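4.2 Fame and the supporting player
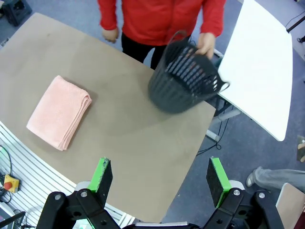 Figure 2. Red sleeve, tilted basket, folded pink towel.

Film biographies love a comeback and barely notice a steady career. Of the 537 actor profiles we read from the Giltholm archive, most skip the working years entirely. A supporting player is remembered much as one might remember Figure 2: by a red jacket, with the face left out. Economou calls this billing blindness, a grand name for not reading the credits.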